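Soft stuff and the scores we give it

Writing this on the train back from Cultholm so forgive the state of it. Friday, last session, results talk, and once again a single number on a slide. Success rate. Everyone nodded. I nodded. Then I got annoyed, somewhere before the coffee.

My complaint is simple. We score soft materials as if they were blocks. A block is on the target or it's off. Fine. A lump of dough is never just on or off – it has a thickness, an edge, a dent where something leaned on it. And what do we write down? Done. Or not done. Seven weeks of work, one tick.

The Skerkau set is the one I know best, so I'll pick on that. 706 episodes, two wrist cameras and one looking down at the table, pink dough, grey tray. Policy trained by imitation, nothing exotic. The published test was whether the final outline, seen from overhead, matched a circle closely enough. That was it. Shagufta Ghumman argued at the time that this was a test of the outline and nothing else, and she was told it would do for a first paper. It got quoted for two years as a result about shaping. It's a result about circles.
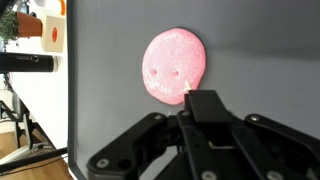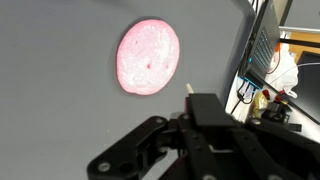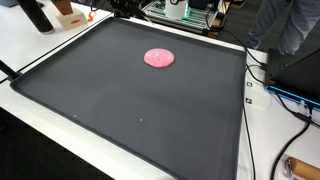

Pink dough on the grey surface, two close views and one from further back.

What the overhead score throws away is most of what I'd want to know. Are there pits in the face? How deep? Is the rim thinner than the middle? Somebody baking would ask all of that before asking if it was round. From above, a small pit is a few darker pixels, and the circle fit doesn't care about them one bit.

The usual answer is that depth is hard. Granted. Soft speckly surface, close range, a fingertip in the way. But hard to measure is a poor excuse for leaving it out of the write-up altogether. The Satti people got round it in the cheapest way possible. They stopped, weighed the piece, ran a calliper across it at a handful of fixed points, wrote it on paper. Slow, dull, they only managed 200 pieces. I trust those 200 more than the other 2,168 runs in the same report, which were all scored by the camera.

Now the bit where I'll lose some of you. I don't think the fix is a better benchmark. Virkbridge tried that in March, with a combined score, shape plus thickness plus smoothness, all weighted and added up. Out comes one number again! A thin flat disc full of holes can beat a decent thick one, and you can't tell why without going back to the raw files. Which hardly anyone does, me included.

So publish the pieces. Photos from close up, every one of them, the ugly ones too. A plain table with the measurements unmerged. Say who did the measuring and what with. If the dough sat out for an hour before the run, say that as well, beacuse dough that's been sitting is a different material and a policy that copes with one may be useless on the other. I've seen exactly one paper mention it. In a footnote.

None of this costs much. A set of callipers, an afternoon, a bit of embarrassment. The embarrassment is the real obstacle I think, a tick is a lot easier to show a funder than a tray of lopsided discs.

I do like the imitation work, for what it's worth. Getting an arm to press something soft without tearing it is a proper achievment and I've failed at it plenty. I'd just like to be told how thick the thing came out.

Anyway. Changing trains in a minute. If anyone has kept their Skerkau pieces, or even the weights, send them over and I'll do the table myself.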